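Bench notebook - finishing room
08/12/2023

Oil finish on pale wood, round whatever

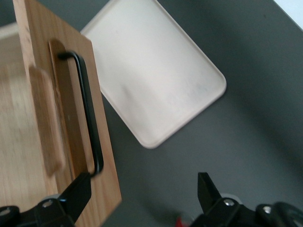
Cabinet front with the black bar handle. Honey tone, faint grain.

OK so I finally sat down to write up the finish tests, which I have been promising since May, and I'm doing it from the coffee-stained sheets in my apron pocket so forgive the order. The question was whether we can get a warm honey color on pale boards without going back to the old varnish, which everybody in the shop hates putting on and I hate sanding off.

What I had on the bench: the Skumix hardwax oil (the clear one, plus the one they sell as "warm"), a tin of Dellonari wiping varnish that was already half gone, and the Deng water-based topcoat. I wanted shellac in there too but the flakes I dissolved in spring have gone gummy and wouldn't dry on the test stick. Tossed the jar. Need to order more flakes, and please write the mixing date on the lid next time - that includes me.

Sample boards are numbered on the back in pencil, 1 to 9. All cut from the same two planks, all sanded to 180 by hand with the grain. Boards 1 through 5 got the Skumix in various combinations, 6 and 7 got the Dellonari, 8 got the Deng straight on bare wood, and 9 is bare for comparison. Don't put anything on 9! Somebody set a mug on it Tuesday and now there is a ring, but it's near one end and I can work around it.

Skumix clear first. Goes on with a white pad, wait ten minutes, buff off. Smells like a new pair of shoes. Color change is small, just what you'd get wiping the board with a damp rag, and it stays like that after it cures. Very nice to the touch after one coat, nicer after two. A third coat did nothing I could see or feel except sit on the surface and stay tacky into the next afternoon, so two it is.

Skumix warm is where it got interesting. One coat straight from the can came out too orange for me, especially on the end grain, which drinks it like crazy and goes almost the color of a pumpkin. Same thing on the board edges if you let the pad drip over. I tried cutting it with the clear, half and half by weight, and that's board 4, and board 4 is my favorite of the bunch. I weighed it out on the small scale: 257 grams total in the mixing cup, which was way more than I needed for one sample, so the leftover is in the screw-top jar on the second shelf with a strip of blue tape on it. Stir it well before using, the pigment drops to the bottom and forms a little cake.

For the end grain I did the old trick of sanding it finer than the face. Took the ends of board 5 up to 320 and then wiped on the clear before the half-and-half mix. Much better, still a shade darker than the face but I could live with it. I'd like to try 400 and see if it evens out all the way or if the oil just stops going in.

The Dellonari boards look good from across the room and less good up close. I got lap marks on 6, my own fault, I was working under the window and it was drying faster than I could move. Board 7 I did in the evening with the heater off and it leveled out fine. It does have that nice depth you get with varnish, I have to admit. But it scratched with a fingernail after five days, and the Skumix didn't, so make of that what you will. Maybe the tin is just old? I can't read the date on the bottom anymore.

Deng on bare wood: raises the grain like you would not believe. Felt like a cat's tongue. I knocked it back with a worn 320 pad and put on a second coat and it came out smooth, but it's cold looking, kind of gray next to the others. Would be great for somebody who wants the wood to look like it has nothing on it. Dries in about an hour, and cleanup is soap and water, so I can see using it for drawer insides, where the oil smell hangs around for weeks and gets into people's sweaters.

Water ring test. Wet glass on each board overnight, wiped in the morning. Skumix boards had a faint ring that was gone by lunch, except board 1 (one coat only) where it's still there if you tilt it to the light. Dellonari, nothing on either. Deng, nothing. So the varnish does win that one fair and square. I also did coffee, and then forgot and left it over the weekend, so I'm not counting the coffee. Will repeat with a timer.

Rags - I'm going to say it again. Oily rags get laid out flat on the rail outside or go in the water can with the lid. I found a wad of them in the regular trash on Wednesday, warm in the middle. That is how shops burn down. The water can is now right beside the door, so there's no walking involved.

Pads: the Vesteck white ones are fine for two coats and then they start shedding little fibers that you don't see until the finish is dry. I picked a bunch out of board 2 with tweezers. The thicker ones from the same company held up better but they soak up so much oil that I think we'd spend the difference. Cutting the thin ones in half works well for edges.

Temperature in the room was all over the place this week and I did not write it down every day, which I should have. It was cold enough Monday that the oil poured like syrup and I stood the can in a bucket of warm water for a bit. No harm done as far as I can tell. There's a thermometer hanging by the light switch now, so please jot the number next to whatever you're doing.

Still to do:
Repeat coffee, and do red wine and hand lotion while I'm at it.
Board 4 recipe again on a full-size panel, both faces the same day, to check for cupping.
End grain at 400.
Order shellac flakes and a new tin of the Dellonari so the comparison is fair.
Put boards 4, 7 and 9 on the windowsill with a strip of cardboard across the middle and leave them there until spring. Do not move the cardboard.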